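The Year I Ate Everything With Chopsticks

I was 50 when I decided to learn to use chopsticks properly. I'd been faking it for decades, the way you fake knowing the second verse of a song. I could get a dumpling to my mouth if I stabbed it a little and nobody at the table was looking straight at me. Rice was hopeless. Peanuts, forget it.

Then my neighbor Poppy Birkett took me to Rezende, the noodle place on the corner with the steamed-up windows, and I watched a kid in a booster seat pick up a single slippery mushroom, look at it, and put it in his mouth. I asked for a fork. I felt bad about that fork all the way home!

So I made a rule. For one year, if I was eating at home and it wasn't soup, I'd use chopsticks. I started in October with a pair left over from a takeout bag, and the first week was miserable. Scrambled eggs took me so long they went cold. My hand cramped up right at the base of the thumb, and I got so mad at a bowl of peas that I walked away from it and ate toast.

Poppy set me straight. I'd been moving both sticks, she said, and you only move the top one. The bottom one just sits there in the crook of your thumb and rests on your ring finger, and the top one you hold pretty much like a pencil. I practiced with cotton balls, then macaroni, then dried beans (I'm still finding beans under the stove).

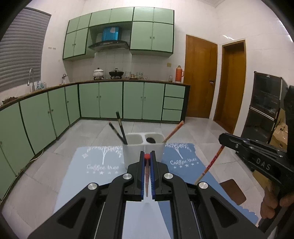 Chopsticks at the ready in a tiled kitchen.

What I didn't expect was how picky I'd get about the sticks themselves. Metal ones are lovely to look at and slide around like ice skates. Lacquered ones feel great in the hand, but a wet noodle will slip right off the smooth kind. My favorites are plain bamboo with a little roughness at the tip – I got them at Sondgate, the housewares store downtown, where Kieran Kershaw at the counter let me try gripping an eraser before I paid. I went back 14 days later for a shorter pair. My hands are small, and the length really does matter.

I cook differently now, too. I cut everything smaller. I buy the short, sticky rice, which holds together in nice clumps, and I've started flipping bacon and fishing pickles out of the jar with the long cooking ones. Salad is the big surprise. You can pick up one leaf and one walnut together, and you don't end up chasing a cherry tomato around the plate with a fork.

I still have limits. A whole fried egg is beyond me. So is cake, although I did try, on my birthday, with the candles still smoking.

Last week Poppy and I went back to Rezende and I ordered the mushrooms. I dropped two and ate the rest, and then we split a plate of the cold sesame noodles and talked until they started putting the chairs up.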